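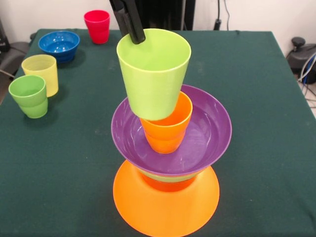 Tableware and Small Equipment
Prepared by Urmila Nishad, Catalog Office. Reviewed by Kamlesh Tyagi. May 2026

Garnar Mixed Color Tableware, Cups and Bowls
Catalog number 1438

The Garnar range is a line of plastic cups, bowls and plates supplied to schools, day centers and training rooms. It is listed under both dining and activity equipment, as many institutions order it for sorting, nesting and stacking work as well as for the table. Pieces are sold singly or as a mixed color pack. Colors in the current range include orange, purple, lime green, blue and magenta.

The cups are tapered tumblers, wider at the mouth than at the base. Cups of the same size may be nested for storage. When they are nested, a narrow band of each lower cup remains in view, and staff can check the colors in a column without taking it apart.
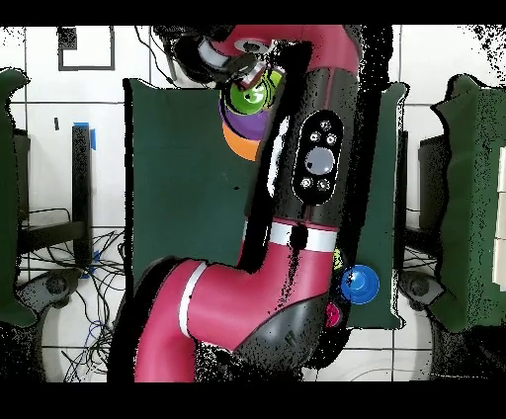

Garnar cups stacked in lime green, purple and orange on a dark green mat.

Bowls are supplied in more than one size. The large bowl may be turned upside down and used as a base for stacking, with its rim flat on the table. A wide piece placed partway up divides the stack and gives a broad floor on which a second group of cups can stand. Institutions that use the range for group activities are advised to begin with the pieces spread out on the cloth, so that every participant can reach them and the choice of the first piece is left open. 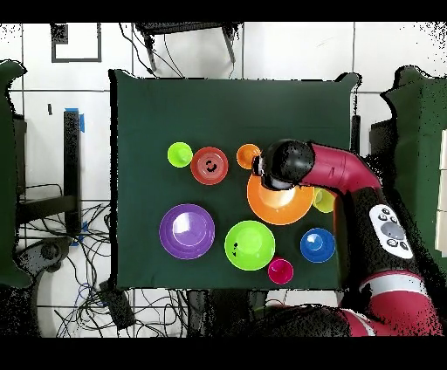
A cloth or felt mat is recommended under all stacking work. It reduces noise when a piece falls and keeps the large bowl from sliding on a polished surface. Mats are not included in the pack and are ordered separately under catalog number 597. Table covers in the same material are listed under 1106.

Pieces should be washed in warm water with a mild soap and dried fully before they are nested. Abrasive pads will dull the surface. Any piece with a cracked rim should be withdrawn from use.

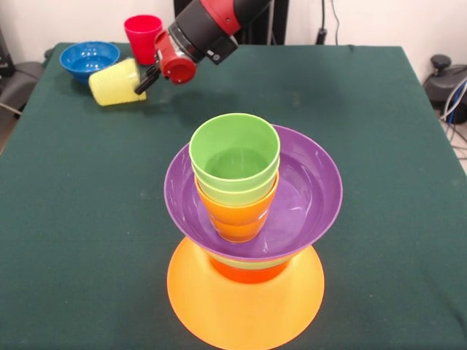

Stack with an upturned orange bowl as base and a purple bowl at mid-height.

Ordering
Orders are accepted from registered institutions only. Orders of 200 pieces or more are shipped directly from the Briltow warehouse; smaller orders are filled from Bullham. Individual colors may be requested, subject to stock. The next price review takes place in July.

Questions about orders should be addressed to Shabnam Rana, Supply Desk, Bullham. Returns are handled by Helmut Grube at Briltow.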